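Fukley library to close on Sundays from next month

The Fukley branch library will stop opening on Sundays after this weekend, the town said in a notice posted at the front desk and on its website. Sat 31 January is the last day of the current schedule for weekday evening hours as well, which will end at 7 instead of 8.

Monday through Saturday morning hours stay as they are. The book drop on Trernier Street will still be open at all times, and items returned on a Sunday will be checked in the next day with no late charge.

The town blames the cut on staffing. Two desk positions have been vacant since last summer, and the branch has been covering Sundays with people sent over from the Clustness branch, 5 miles away. Clustness has its own gaps to fill this winter and can no longer spare them. The notice says both jobs will be posted again in the spring, but it does not promise that Sunday hours will return once they are filled.

Sunday programs are being moved where there is space. The family story hour goes to Saturday at 10:30, and the chess group will meet on Thursday afternoons in the small room next to the periodicals. The tax help sessions, which were going to begin on a Sunday, will be held on Tuesdays and need an appointment. Sign-up is at the desk or by phone. 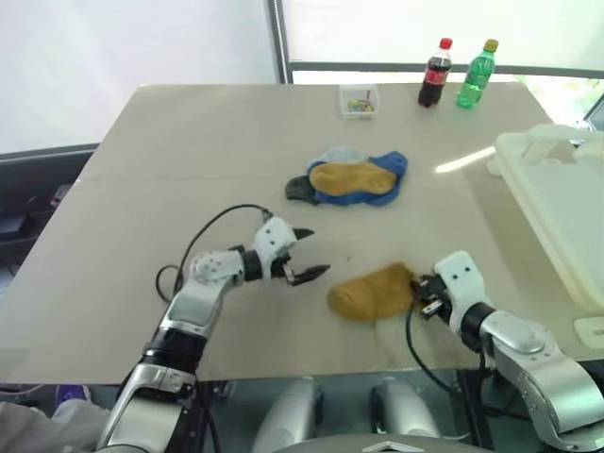 One reader, writing to us from the Subramaniam Park side of town, said that Sunday was the only day her household could get to the library together, and that a 7 o'clock closing would not help anyone who gets off a bus at 6:45. She asked why the branch could not close on a weekday morning, when in her experience the reading room is quiet, and keep at least 3 hours on Sunday afternoon.

The town said it had looked at that option. Weekday mornings are when school classes visit and when deliveries from the other branch come in, and moving either one would mean changing the van schedule for the whole county.

Holds that come due on a Sunday will be kept one extra day. Meeting room bookings already made for Sundays have been canceled, and groups that paid a deposit will get it back by mail. Those who want a new date should call the desk before the end of the week, as Saturday slots are filling up.

The Clustness branch will stay open on Sundays from 1 to 5. A Fukley card works there, and books borrowed at one branch can be returned at the other.

Contact the newsroom | Copyright Fukley Weekly, all rights reserved | Back to top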